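Review: Hauser field easel, after one stay at Drondbridge

January 2025

I took the Hauser folding easel to Drondbridge for a painting residency and used it most days, indoors and out. I paid for it myself. I had planned to bring my old Borex, a box easel I've had since college, but the drive was long and the Borex weighs as much as a small dog. The Hauser folds into a bag with a shoulder strap.

Drondbridge gives each resident a studio, a bedroom and a small bathroom. Meals are shared.

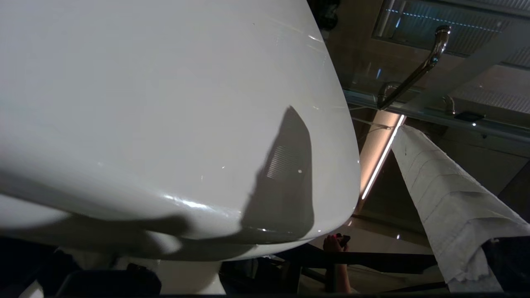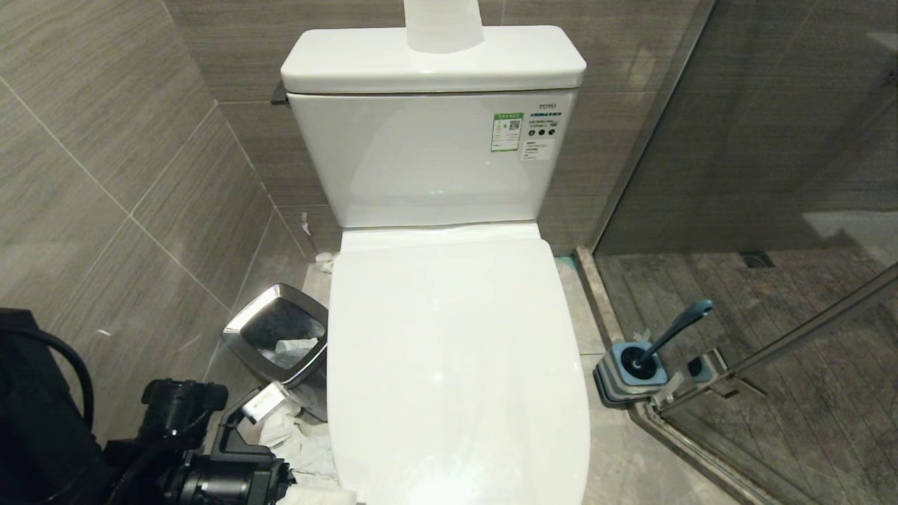
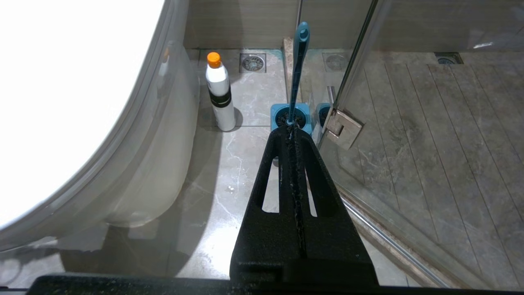

The Hauser cost me $300, with the bag and the spike feet included. The panel shelf is extra and I didn't buy it. I wish I had. Without it you need somewhere to put a palette, and outdoors that meant a stool I had to carry separately, so part of what I saved in weight I gave back.

## Setting up

The legs pull out in three sections and lock with twist collars. The first few times I overtightened them and had to use a rag to get them loose again. After that I learned to stop when the collar gets firm. From bag to ready takes me a couple of minutes, slower with gloves on.

The mast slides up through the center and holds with one large knob. This is the best part of the easel. The knob is big enough to grip with cold fingers and it hasn't slipped once. The top clamp is less good. It has a thin rubber pad that left a faint mark on the edge of a primed panel, and the pad is already starting to peel on one side. I glued it back. It will probably need doing again.

The tallest canvas it takes is 34 inches. I had one slightly under that and it fit, but I wouldn't paint on it outside at that size.

## Wind and wet ground

The ground by the lake was soft for most of my stay. The spike feet went in well and stayed put. On gravel they're no use and you have to unscrew them and put on the flat ones, which are small and easy to drop. I lost one in the grass on the second morning and found it again by stepping on it.

Wind is the weak point of any light easel. There's a hook under the center column and I hung a bag of stones from it. With the bag on, the easel stood up to an ordinary breeze. On the one really rough afternoon I had to hold the canvas with my left hand the whole time and gave up before I'd finished the sky. Cecilia Wumbei, who had the studio next to mine, was out the same afternoon with her Flikavport tripod model and she came in before I did. Hers is heavier and costs $598. She says it's steadier at full height, and from trying it for an hour I agree, but the tilt adjustment is fiddly and needs a small wrench. I'd lose that wrench.

## In the studio

Indoors it was fine and nothing more. If you press hard with a knife, the mast flexes a little. For brush work I stopped noticing. Consuelo Apaza works large and scrapes back a lot, and she borrowed it for a morning and returned it before lunch. She told me it felt like painting on a diving board. For that kind of work you want a proper studio easel, and Drondbridge has several to lend.

I did most of my small panels on it, sitting down, with the legs at their shortest. It goes low enough for a regular chair. The Borex never did.

## Cleaning and wear

The legs are aluminum with a black finish. Oil paint wipes off if you get to it the same day. Mud in the collars is harder. I took one apart at the sink with an old toothbrush, and it went back together without trouble, though there are no instructions for this in the leaflet. The bag's zipper is stiff and the strap stitching has begun to fray at one end.

## Would I buy it again

Yes, at the price I paid. I have seen it listed at $569 in a set with the shelf, an umbrella and a brush roll, and I don't think the extras are worth that. Get the easel and the shelf and use whatever you already have for the rest.

I'm going back in July, when the ground should be drier, and the Hauser is coming with me. I'll replace the clamp pad before then. If the new one peels as well I'll add a note at the bottom of this page.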